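Jul 23, 2020

My shoulders are killing me. I spent the whole day being a robot's arms (well, the brain for its arms, but it's my shoulders that hurt) and I want to get this down before I fall asleep on top of the notebook.

So, laundry! After two months of stacking blocks for Tesudine we finally got to cloth, and cloth is a whole other animal. A block stays where you put it. A shirt slumps and slides and bunches up on you the second you look away, and when you drive the arms with the handles you can't feel any of it. I keep wanting to squeeze harder, like that'll help. It doesn't, the gripper closes as far as it closes and my own hand just cramps up.

The goal for this round is 60 good folds, start to finish, no stopping halfway to scratch my nose. Gamberg wants them all done the same way, and I argued for a little variety, and I lost. Fine. I do think a robot that has only ever seen one perfect fold is going to panic at its first crooked sleeve, but I'm not the one training the thing, I'm the one showing it. By lunch I had 13 I'd be willing to put my name on. That sounds awful and it kind of is, but the morning was mostly me learning how slow to go. Too fast and the arms lag behind me and then catch up all at once (yikes). Too slow and I lose track of what I was doing with the other hand.

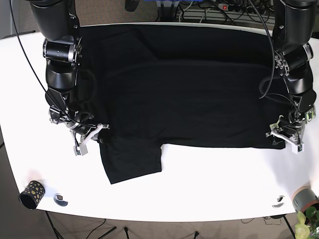

The two-handed grab is the part I'm proudest of. You have to get both arms down to the cloth together, and my left hand always wants to win the race, so I've started breathing out as I lower them, like I'm at yoga or something. With the black T-shirt I go for the lower side corners, one gripper on each, and the corner by the sleeve is the one I fuss over, with that flap of sleeve right there next to it. Black is also just mean to work with. Every crease disappears on me unless I lean over and squint, and then my elbow moves, and then the robot's elbow moves too, because of course it does. I said a word out loud that I hope isn't on the audio. Do we even record audio? I should ask.

Radu is what we call the whole setup, arms and all. It was the name on a box when we moved in and it stuck. I've caught myself apologizing to it. "Sorry, Radu," when I bump the wrists together. I'm a grown woman with a degree.

After lunch I had a real slump and did a bunch of bad ones in a row, all thrown out. I was watching the cloth straight on instead of using the wrist view, which is such a beginner thing to do and I know better. Once I went back to the little screen it got easier again. It's funny how fast you start thinking from down there, like your eyes moved into your knuckles. I even reached for my water bottle and misjudged it by a mile. 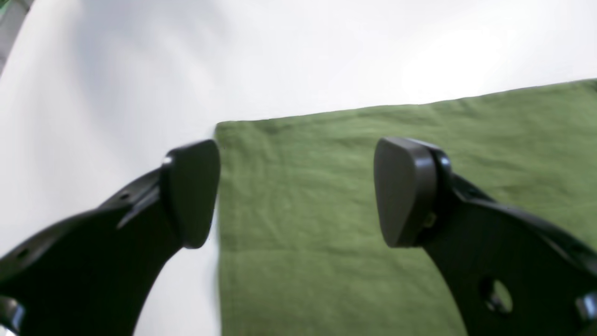 *Wrist view, fingers open over the green cloth. The left edge is my guide for lining up.*

I like the green one so much better! It's a plain rectangular piece, at least as much as fits in the view, and against the white I can find the edge without squinting at all. If I could do nothing but green cloth until December I'd be a happy person. The plan from Lurkbridge says over 2,000 demonstrations across all the tasks by then, though, so there'll be plenty more shirts, and I heard somebody say the word "socks" in the hallway and I'm pretending I didn't.

Things to try tomorrow: lower chair. Tape on the floor for my feet so I stop drifting sideways. Rest after every few folds even if I feel great, my hands get sloppy before I notice. Ask if I can redo the first batch from this morning, the releases were ugly and I'd hate for it to learn my ugly releases.

I folded my own towels when I got home and did the whole thing in slow motion, pinching the corners with two fingers on each hand. Didn't even catch it until the third towel. Ice pack, then bed.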